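Grerkis Hilfe › Haushalt & Basteln › Papier

Rotes Papier falten: Kante springt immer wieder auf. Hilft Bügeln wirklich?

1072 Aufrufe, 3 Antworten

Drurkness
25. Dezember 2019

Ich wollte dieses Jahr Umschläge für Geldgeschenke selbst falten, aus rotem Papier, ohne Kleber, nur mit eingesteckter Lasche. So stand es in der Anleitung, die dem Papier beilag (Clokance, matt, durchgefärbt, 30 Bogen in der Packung). Das Ergebnis lag gestern unterm Baum und sah aus wie ein Brötchen. Der untere Umschlag bleibt einfach nicht unten. Ich falte, streiche mit dem Fingernagel nach, lasse los, und die Lasche kommt mir entgegen.

Im Netz lese ich jetzt lauter Ratschläge, denen ich nicht recht traue:

Papier vorher bügeln, ohne Dampf.
Die Faltlinie mit einem feuchten Wattestäbchen nachziehen.
Über Nacht unter Bücher legen.
Den Bogen gegen die Rollrichtung über die Tischkante ziehen.

Bügeln habe ich an einem Bogen probiert. Der war danach auch nicht glatter als vorher und hatte eine glänzende Stelle, die man bei rotem Papier natürlich sofort sieht. Mit Wasser gehe ich an durchgefärbtes Rot nicht freiwillig heran. Kennt jemand eine Methode, die er selbst an mehr als einem Bogen ausprobiert hat? Im Januar ist der nächste Geburtstag, und einfach ein Klebestreifen drüber wäre für mich die Kapitulation.

Iwasaki

Anderes Papier nehmen. Meins ist von einem anderen Hersteller und macht keine Probleme. Die Bücher reichen völlig, habe ich immer so gemacht.

Ayane Sakamoto

Bei den Büchern bin ich anderer Meinung als mein Vorredner. Ein Bücherstapel drückt auf die ganze Fläche, und die Fläche ist gar nicht das Problem. Die Faltkante bekommt davon kaum etwas ab, erst recht, wenn drei oder vier Lagen übereinanderliegen und der Stapel auf der dicksten Stelle kippelt. Ich habe im August mal eine ganze Serie Umschläge so gepresst, eine Nacht lang, und am Morgen waren sie schön flach. Bis zum Nachmittag standen die Laschen wieder offen. Mag sein, dass eine Woche mehr bringt, so viel Geduld hatte ich nicht.

Zu den anderen Tipps, soweit ich etwas dazu sagen kann:

Bügeln halte ich für überschätzt. Was du da siehst, die glänzende Stelle, kenne ich genauso, und mit Backpapier dazwischen wird es nur etwas besser.

Das feuchte Wattestäbchen funktioniert bei festem weißem Papier ganz ordentlich. Bei Rot würde ich es lassen, oder wenigstens an einem Abschnitt testen. Der Satz »färbt nicht ab« auf der Packung beeindruckt mich wenig.

Über die Tischkante ziehen geht, man übertreibt es aber leicht. Dann rollt sich der Bogen eben andersherum.

Was bei mir gehalten hat, ist ziemlich langweilig. Die Linie erst rillen, also mit einer leeren Kugelschreibermine oder einem Falzbein am Lineal entlang, mit wenig Druck und dafür zweimal. Dann falten, und zwar von der Mitte der Kante nach außen. Viele Anleitungen lassen einen an einer Ecke anfangen, und dann läuft der Bruch schräg weg. Danach einmal in die Gegenrichtung aufklappen und wieder zurück. Bei Papier um 120 Gramm geht das gut, alles darüber würde ich ohne Rillen gar nicht erst anfassen.

Und bitte auf die Laufrichtung achten. Ich weiß, das klingt nach Druckerei, aber ein kleiner Streifen genügt zum Prüfen: einmal längs und einmal quer biegen, in einer Richtung wehrt er sich mehr. Der Hauptbruch gehört in die Richtung, in der er sich weniger wehrt. Bei deinem Umschlag gibt es leider Brüche in beiden Richtungen, einer ist also immer der bockige, und das ist vermutlich der unten.

Ein weicher Bogen ist eben noch kein Falz. Solange das untere Ende des Blattes nur herumgelegt ist wie auf dem ersten Bild, kannst du drücken, wo du willst. Beim zweiten achte ich vor allem darauf, wie leicht so etwas Rotes, Flaches knittrig wirkt.
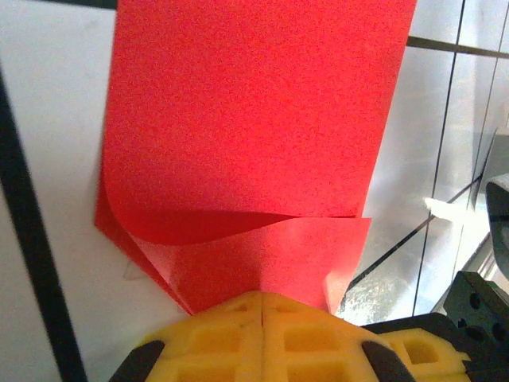
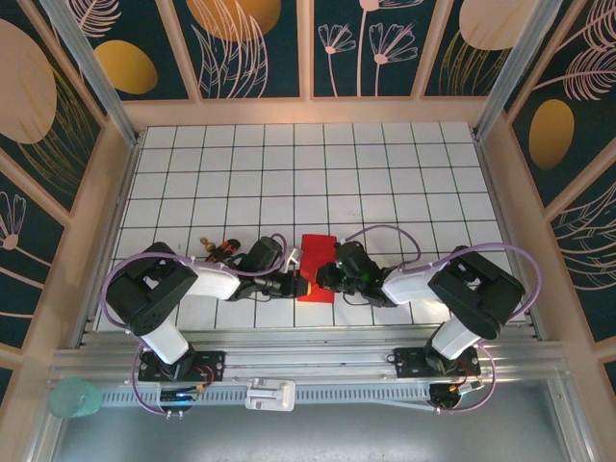

Drurkness meldet sich noch einmal: Das mit der Laufrichtung habe ich jetzt geprüft, und der Streifen wehrt sich quer tatsächlich mehr. Ob das den Unterschied macht, bezweifle ich trotzdem noch ein bisschen. Gerillt habe ich mit einer alten Mine, zwei Umschläge, einer davon hält seit dem Frühstück. Der andere ist mir an der Ecke eingerissen, da war der Druck wohl zu stark. Was mich wundert: Warum steht vom Rillen kein Wort in der Anleitung von Clokance? Da heißt es nur »sauber falten«.

Ayane Sakamoto
Wahrscheinlich, damit es nach weniger Arbeit klingt. Eingerissen heißt meistens, dass die Mine noch eine scharfe Kante hat. Nimm eine ganz leere, oder den Rücken eines Buttermessers. Und lass den, der hält, erst mal ein paar Tage liegen, bevor du die restlichen Bogen verbrauchst. Meine vom August haben schließlich auch einen halben Tag lang gut ausgesehen.

Iwasaki
Ich bleibe bei den Büchern.

17 Personen fanden die Antwort von Ayane Sakamoto hilfreich.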